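4. Spot audits and small-object loss in regional museum stores

4.1 Setting and approach

The two stores in the study belong to regional museums that hold mixed collections of coins, medals, seals, carved stone and small metalwork. We refer to them by their site names, Palomino and Trollell. Neither had reported a theft in the period before the work began. Both had a short list of objects recorded as "not located", and at both sites those entries had been carried over from one annual return to the next without being resolved.

Most published work on museum theft deals with forced entry, smash-and-grab attacks on display cases, or large losses discovered years later. Slow loss from storage gets less attention. An object can leave a drawer during a loan, a photography session, a pest treatment or a research visit and not be missed until someone asks for it. By then the people who handled it may have moved on, and an object put back in the wrong place looks much the same on paper as one that has been stolen.

We wanted to know whether frequent small audits would find misplaced objects sooner than the full inventory each museum already carried out. At each site Nahom Gudeta drew 400 catalogue records at random from the storage database. Half of these, 200 at each site, were assigned to monthly spot audits and the rest were left to the existing inventory cycle. Staff weren't told which records were in which group. The collection manager at each site was told that audits would happen but not when.

A spot audit covered 10 records and was carried out by two people. One read the catalogue number and description aloud, and the other located the object, confirmed it against the reference photograph and read back the number marked on it. Where an object had no physical mark, the auditors compared dimensions and any recorded damage. The result was entered as found, found elsewhere, or not found. A "found elsewhere" result meant that the object was in the building but not at its recorded location, even if it had moved by only one drawer.
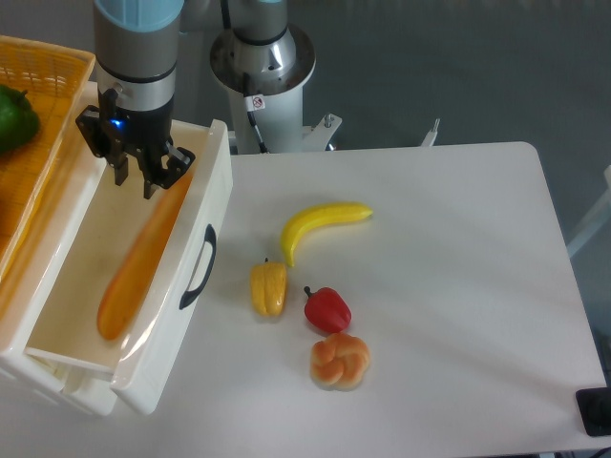

The second auditor did not see the catalogue location until the object had been identified. This was a change from the pilot. In the pilot, auditors who knew the expected drawer tended to accept whatever object in it looked closest to the description, and two medals of the same issue were passed as each other in consecutive audits. Withholding the location until afterwards made each audit slower, and staff at Trollell objected to it at first, but it removed most of the errors of this type.

Movement records came from Rutuvus, the collections database in use at both museums. Door events came from Skoltgate, the access system fitted to the store at Palomino. Trollell used a key cabinet and a paper register for the whole of the study. The register was transcribed each month by Everaldo Moura, who also matched signatures to the staff list. Illegible entries were kept in the data and coded as unknown. We did not ask staff to reconstruct them from memory.

4.2 Location errors and access records

The most common fault at both sites was a missing return entry. An object was taken out, the removal was logged, and the return was not. In nearly 100 cases the object was sitting in its correct place while the database still showed it in the conservation room or the photography studio. These entries do not represent loss, but they matter for security. A store that always shows a number of objects out on legitimate business gives cover to an object that is out for some other reason, and staff get used to ignoring the list.

True location errors were less common and were concentrated in small, light objects kept in shallow drawers. Coins and seal impressions were moved more often than any other category. Much of this movement followed from rehousing work, when trays were changed for deeper or better padded ones and the contents of one drawer were spread over two. The rehousing itself was properly authorised. What was missing was a requirement to close the job by updating each record before the next drawer was opened.

Access records were only moderately useful in tracing these errors. Skoltgate logged every badge read at the Palomino store but not every person who walked through, and it was normal for one staff member to hold the door for another. During working hours the log gave us a list of people who might have been present. After hours, when fewer people were in the building, it was much closer to complete. The paper register at Trollell was weaker on times but stronger on purpose, as it had a column for the reason for entry and staff did fill it in. Comments such as "loan check, bay C" helped us match an entry to a particular set of objects, and Skoltgate offered nothing equivalent.

Visiting researchers were recorded well at both museums. Each had a signed request form, an escort and a list of objects issued and returned. Contractors were recorded poorly. Electricians and shelving installers appeared in the site register at reception but not in the store register, and in some months we could establish only that they had been in the building. We regard this as the most serious gap we found, and one that costs little to fix. Both museums have now agreed to a common contractor sheet held at the store door.

The spot audits did find errors sooner than the inventory cycle, as might be expected from their frequency. The more useful effect may be on behaviour. Return entries improved in both groups of records at Palomino after the first few audits, including the group that was not being audited. We can't separate this from the general effect of having researchers on site, and the improvement at Trollell was smaller and did not last through the whole study.

Figure 1. An elongated bread roll held by a two-finger gripper over an open white drawer.
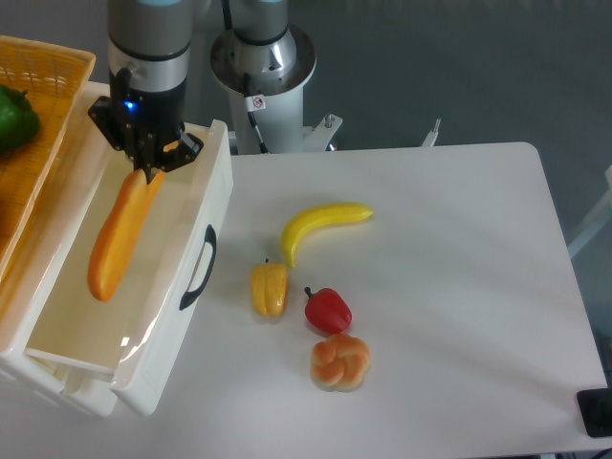
4.3 Limitations

Two sites are too few to support general claims about regional museums. Both volunteered for the study, and both had collection managers who were already concerned about unresolved records. Museums with larger backlogs may find that a spot audit mostly turns up cataloguing faults and says little about security.

The audits also relied on reference photographs of uneven quality. Some dated from an earlier documentation project and were too small to separate similar coins. Records with no photograph were left out of the draw, so the sample leans towards objects that were already well documented. The data tables were last revised on 02/03/2026, and corrections received from the two museums after that are not reflected in this section.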